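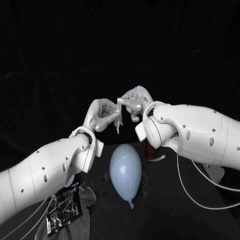 Craddock trail relocation, notes — February

Jeanie and I finished working through the GPS tracks for the Craddock Trail this morning. The old file had the junction with the Kener Loop on the wrong side of the brook. Both of our walks put it on the east bank, just past the footbridge, so I moved the point and redrew the blue line to match. The old version is saved in the archive folder if anyone needs it.

Elevations: the height of land now reads 967 feet. The low point at the Kener parking lot is 828. The previous sheet had those two swapped in the table but correct on the map, and I fixed the table. Distance from the lot to the height of land still doesn't agree between the two receivers. Jeanie's track is longer, mostly in the hemlocks, where it zigzags in a way neither of us walked. I'm going to use the wheel measurement for that stretch once the snow is down enough to push it.
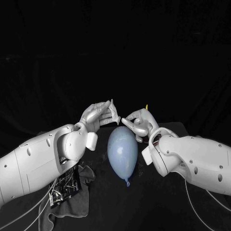 The wheel needs checking first. Last fall it read short on the school track, and I never wrote down by how much. Will run it along the 20 foot tape on the shop floor, both directions, and put the result here.

Signs: two of the junction boards came back from routing with "Craddock" spelled with one d. Kenna Pollock is redoing them. She wants the final wording for the Kener junction before she starts, and I told her to hold off until the distance is settled. Arrows are fine as they are.

Blazes on the relocated section are blue, same as the rest. The old treadway still has blazes on both sides and people will follow them. Gray paint is on the shelf by the door — the can is half full, should do it. Brush in the first stretch of the old route at each end so it isn't visible from the junction.

Still to do: wheel check, hemlock section, mileage to Kenna, new PDF for the kiosk. Jeanie has the kiosk key.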